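Mon 14 May

Day 15 of giving up sugar, and I have become a person who reads the back of a mustard jar standing up in the kitchen. The Gomholm mustard has sugar in it. The pickles have sugar in them. I put both back in the fridge and ate a boiled egg with nothing on it, feeling like a monk with worse posture.

Walked to the market on Rurkinska at lunch to look at fruit, which is allowed. Came home with a bag of apples and a grudge against the bakery next to the fruit stand. They vent that oven straight onto the sidewalk on purpose. The step thing on my phone said 1,094 when I got in, so the walk didn't even do me any good.

Drank tea all afternoon. I used to think tea without sugar was a drink for people who had given up, and I was right, but after two weeks you get so you can taste the tea. It tastes like a fence. I had 4 cups.
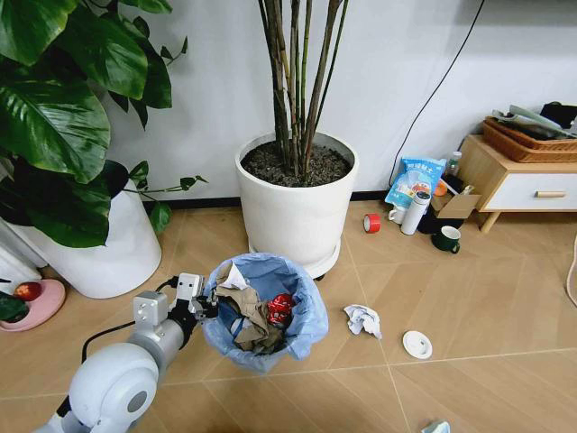
The wastebasket by the tall plant, red wrapper and all.

I would like it on record that I have not touched the Karimi dates at the back of the cupboard. Dates are fruit. Dates are also candy, and I've gone back and forth on it so many times that I finally wrote "NO" on the box in marker. Then I looked up how much sugar is in a fig, and that was the evening pretty much gone.

Mood: bad at ten, good at noon, bad from three until supper. Made lentil soup, too much cumin. Slept badly again last night and dreamed I was on the tram to Solodlow with a sheet cake on my lap and no fork. Woke up before my stop.

The plan was to go until September. I said that out loud at dinner with people listening, so now I'm stuck with it. Weighed myself this morning: 179, the same as the day I started, to the pound. All that mustard for nothing. 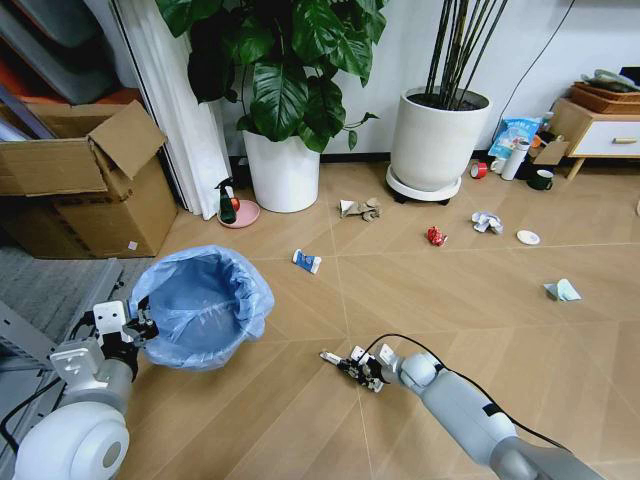
Tomorrow

Buy plain yogurt, the big tub. Check the label on the bread. Go to the market by the other street, the one with the shoe repair and no bakery. Call the dentist back, who at least will be proud of me. Less cumin.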